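Isau Valley Private Well Testing Project
Progress Report to the Modise Fund, Second Reporting Period

Print this page
E-mail this page

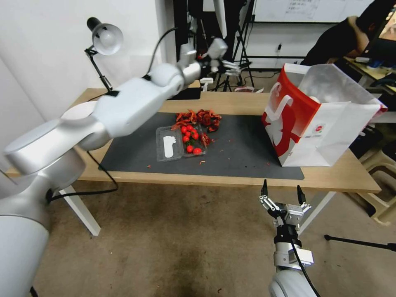
Table with dark gray mat, Retville, July.

Prepared by Shaimaa Bennani, project manager

Summary

The project offers free water testing to homes in the Isau Valley that rely on a private well. County parcel records list 3,030 such homes. The grant covers 2,000 test kits, and by the end of this period we had results back for 1,725 of them. The remaining kits are set aside for the upper valley, where we started late. Spending is close to plan except for postage, which is over. We are asking for one change to the schedule, described near the end.

Sampling

Each kit has a bottle for nitrate, a bottle for arsenic, a sealed bottle for bacteria, and a one-page form. The resident fills the bottles at the kitchen tap and brings the kit to a drop-off point before noon the same day. The bacteria bottle has a short holding time, and samples that come in after noon miss the courier.

In the first period we lost a number of bacteria samples this way. We changed the label on the kit so that the noon deadline is in large type on the lid, and we moved the Retville drop-off from the county annex to the feed store, which opens at 6:30 a.m. Late samples dropped off sharply after that. Residents whose bacteria sample was rejected have been sent a new bottle, and most have returned it.

The form was also changed. The old one asked for well depth in feet and many people left it blank. The new one lets them check a range or "don't know." We now have usable depth information for most of the wells in the lower valley, and Emiliano Ortuño has been matching these to the state drilling logs where a log exists. For wells drilled before the logs were kept there is nothing to match, and we will report those separately.

Results so far

Nitrate is the main finding. Wells above the drinking water limit are grouped on the east side of the river, mostly shallow, and mostly on or next to land that has been in row crops for a long time. West of the river there are very few. We did not expect the difference to be this clear and we are holding off on a written explanation until the upper valley results are in.

Arsenic was found above the limit in deeper wells near Silex, at the north end of the study area. The rock there is different and the county geologist had told us to look for it. Owners of these wells got a phone call as well as the letter. Boiling does not remove arsenic or nitrate, and several people had been told otherwise, so this now appears in bold on the first page of the results letter.

Bacteria results are mixed. Many of the positive samples came from wells with a cracked or missing cap. We have added a drawing of a proper sanitary cap to the letter with the price range at local hardware stores.

Follow-up with residents

Every household above a limit is offered one free retest and a home visit. Visits take longer than we planned, often a full morning with travel. There is a waiting list in the Silex area. Some owners have asked whether the results will affect the sale of their house. We tell them that individual results go only to the owner, and that the public map will show averages by section and no addresses.

The letter is now available in Spanish. Translation of the treatment options booklet is not finished.

Budget

Lab fees are under budget thanks to the batch price. Postage is over, mainly from mailing replacement bottles. We moved money from printing to cover it, within the amount allowed without prior approval. Mileage will go over in the next period if home visits continue at the present rate. A line-by-line table is attached to the e-mailed copy of this report.

Change requested

The upper valley road was closed for culvert work through most of the spring and we could not set up a drop-off there until July. We request two more months to complete sampling. No additional funds are requested.

Next period

Distribute the remaining kits in the upper valley. Clear the list of home visits. Finish the Spanish booklet. Send a draft of the section map to the Fund and to the county health office for comment before it is posted.

Questions about the data should go to Emiliano Ortuño, and everything else to me.

Print this page
E-mail this page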